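Standby Power Use in Student Housing at Irnwood Hall
Final report, Household Energy course

Most people know that lights and heaters use power. Fewer people think about what their chargers, speakers and game consoles use while they sit idle. Our group wanted to find out how much of a dorm room's electric bill comes from things that are plugged in but not being used.
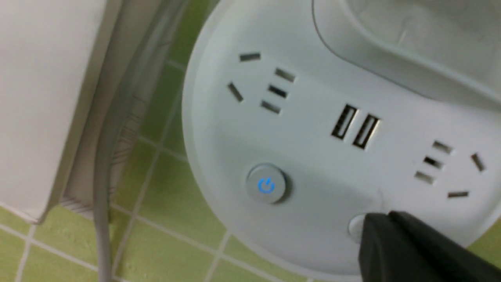

By Tala Abou Jaoude, Xolani Moodley and Terence Bloxham
Course instructor: Joanne Wainwright

1. Background

Standby power is the electricity a device draws when it is switched off or waiting. A clock display, a remote sensor or a warm charger all need a little. One device does not matter much, but a room can have a lot of them, and they run day and night.

Irnwood Hall was a good place to test this. The rooms are the same size, and the building has a separate meter for each floor. Residents do not pay by use, so they have no bill to look at.

2. Method

We asked residents on the second floor to take part, and 8 rooms agreed. Each room got a plug-in meter for two weeks in January. In the first week residents did what they normally do. In the second week they switched everything off at the outlet before going to bed, except refrigerators and alarm clocks.
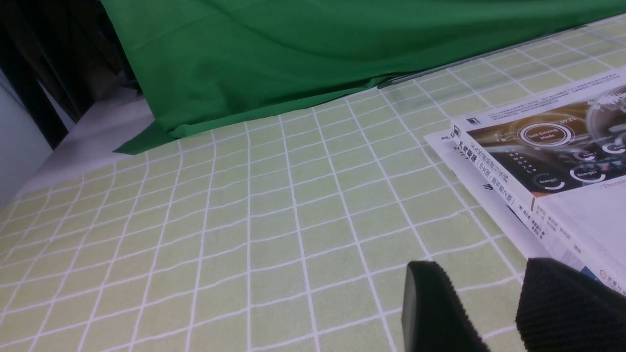
We read the meters at 9 p.m. each Saturday and wrote the numbers on a paper sheet. Tala typed them into a spreadsheet, and Xolani checked them against the paper. One meter lost its reading when it was unplugged by mistake, so room 213 is left out of the totals.

3. Results

Every room we counted used less power in the second week. The biggest drop was in a room with a desktop computer and a printer that had been left on all the time. The smallest was in a room where the resident already unplugged most things.

Phone chargers made very little difference. We had expected them to matter more.

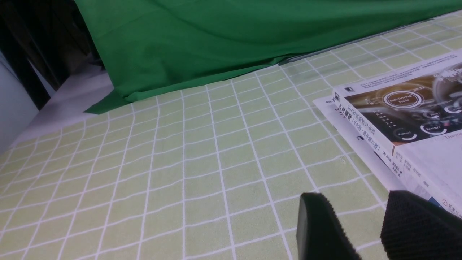

Residents also filled out a short survey. Most said the nightly routine was easy after the first few days. Two said they forgot at least once. One did not like having to restart her router every morning.

4. Limits

The sample was small and the test was short. The second week was also warmer, so fans and space heaters may have affected the numbers. A longer test should leave heaters off the meter.

5. Thanks

We thank Pauline Marsden in the housing office for lending us the meters and for giving us the floor plans.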